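Bandar puts three grippers through desktop PC strip-down, picks Ollska two-finger for March

Dec 29, 2024 - Bandar, the electronics recycling firm, has finished its side by side trial of robot grippers for taking old desktop computers apart. Three makes on test, same arm, same bench, same 192 cases. Ollska, Haugland and Kosel all sent hardware. Results out today, full tables to follow in the new year.

Short version: the Ollska two-finger came out ahead. It cleared 92 of the cases with no help from an operator. Haugland second, stronger grip but too wide at the tips for some drive bays. Kosel's soft pads were kind to cables and poor on latches, and wore out quicker then expected.

Reach was the main thing being scored. Slim tips that can get in among ribbon cable, power leads and plastic latches without pulling anything off the board. A wrist camera view was logged on every run, and it is what the scorers worked from. 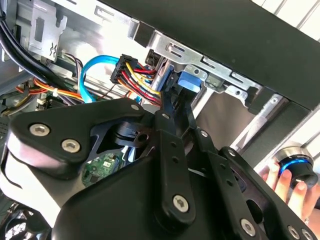 Muthoni Chege would like to have seen more laptops in the mix, and said that a gripper which does well in a roomy desktop case may struggle once the screws get small. She also asked for the failed runs to be published along with the good ones. Bandar has agreed to both, laptops in the second round.

Second round begins in March on the same bench. Target is 3,000 machines by the end of it, with controllers compared as well as grippers. Kosel is sending a harder pad. Haugland has been asked for narrower tips, no answer yet.

Trial notes and scoring sheets avalable on request. Press contact: Rogério Toledo, Bandar press office.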